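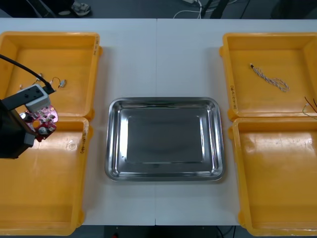

Branwen Lloyd asks which success rate belongs in the results table for a bin sorting trial: per grasp or per item. We ran 40 trials with boards and cables. Per item looks much better, as the policy is allowed to try again.

Gwynne
Report both. Per item with a cap on attempts, per grasp without one. Split boards from cables as well – a twisted pair fails in other ways than a flat board, and one mean hides it.

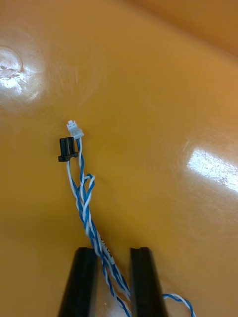
Wrist view, fingers open either side of the twisted pair.

Log the finger gap at closing too. In our runs 18 of the failed grasps had closed on one strand only, and the side camera never showed it.

Clamance
just use per item, everyone does

Prirnico
Per item is fine if the retry cap is stated. Ours was 20 seconds per item, whatever the number of attempts.

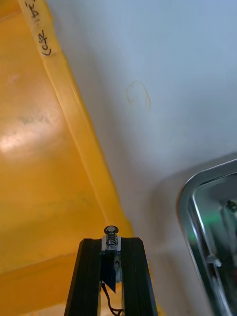 We also scored a drop between bin and tray as a failure, even when the arm recovered the part. That cost us nearly 50 items over the whole set, most of them cables.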